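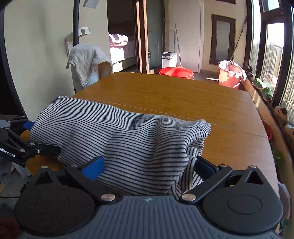

Meeting your Turkish partner's family: your questions

May 16, 2024
By Aslı Taşdemir

I get so many messages on this one (mostly from people with flights booked for June, and you all sound terrified!) so I've put my answers on one page.

Does meeting the parents mean we're engaged?

Not in my family, but it isn't nothing either. I was 41 when I took my now husband home, and my mum Zerrin had more or less planned the wedding before he'd got his shoes off. Ask your partner what they've told everyone. Some parents hear "friend", some hear "fiancé", and you want to know which one you are before you ring the bell.

What do I take?

Something sweet, nicely wrapped. We always get a box from Başaran, the bakery near Mum's, but chocolates from home go down really well too. Flowers are lovely. I'd leave wine alone unless you've checked.

Do I have to kiss the grandparents' hands?

Kiss the hand, then touch it to your forehead. Plenty of younger families skip it and no one will be cross if a foreigner gets it muddled. My husband bumped his nose on my gran's ring and she talked about it for 7 years, very fondly.

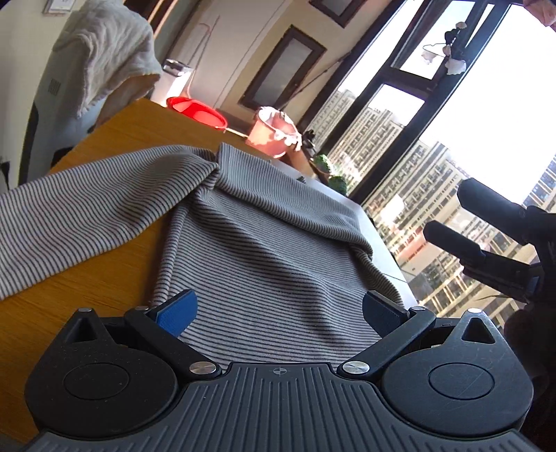

Can we share a room?

Ooh, this is the big one. At my parents' house, no, and we didn't ask. He slept on the sofa bed and I went in with my cousin. If that sounds miserable, book a hotel nearby and say you don't want to be any trouble. Expect some arguing back!

They keep asking what I earn. Is that rude?

It feels rude, I know. My uncle asked about salary, rent and the price of the car, all before the soup. You can smile and say "enough, thank you" and then ask about his garden.

How much Turkish should I learn?

Hello, thank you, and "elinize sağlık" for whoever cooked. Say that last one a lot.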